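The Machine That Learned to Fidget

The zipper, patented in one form or another for well over a century, has never been much respected. It sticks, it eats the lining of your coat, and a four-year-old can usually work it. A robot usually can't, and a small research group in Dristthorpe has spent the better part of a winter finding out why.

The group is called Flatance, a name Agnes Magnusson came up with on a train and now regrets. Magnusson runs it with Imre Nyitrai, whose interest in soft things began when a very expensive arm of his lost a fight with a pillowcase. Their question this year was a modest one. If you teach a pair of robot arms by having a person steer them through a chore, should you keep the parts where the person messes up?

The usual answer is no. You record people doing the job well, throw out the fumbles, and train on what's left. It makes for a tidy data set and a robot with the confidence of a new graduate. Put it in front of a bag it has seen before and it does beautifully. Shift the bag an inch and it pulls briskly at the air.

Nyitrai suspected the trash can was where the good stuff went. So the team recorded 2650 runs of opening and closing bags, and in 1113 of them the person at the controls missed the pull, lost it, or dragged the whole bag across the table before getting things straightened out. They trained one version of the system on the clean runs alone and another on everything, fumbles included.

The second version looks worse. It hesitates. It lets go and takes hold again, like a man checking that he locked the car. Halvard Wallin, who did most of the steering, found it unpleasant to watch, having recognized the habits as his own.

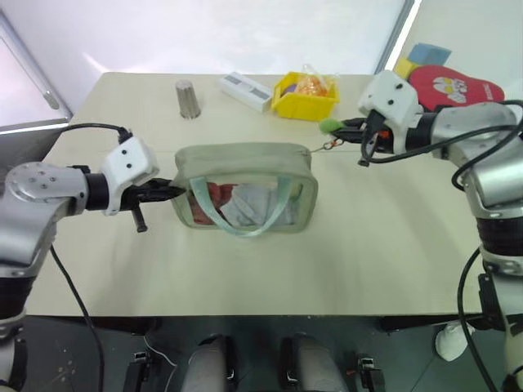
It also finishes the job far more often, and the difference grows as the bags get floppier. A zipper only runs if something holds the other side still, and how hard to hold depends on what's inside, which changes as soon as you pull. The clean runs hardly touch on that. The bad ones deal with little else.

Not everyone is sold. Anas Ait Ali, who works on similar problems at Vedia, thinks the group may simply have shown that more data beats less, and would like to see the two versions trained on equal amounts. Magnusson calls this fair and slightly annoying. The rerun starts in February, with 3 new kinds of bag and a fresh operator, Aslak Bakke, chosen partly because he is bad at it.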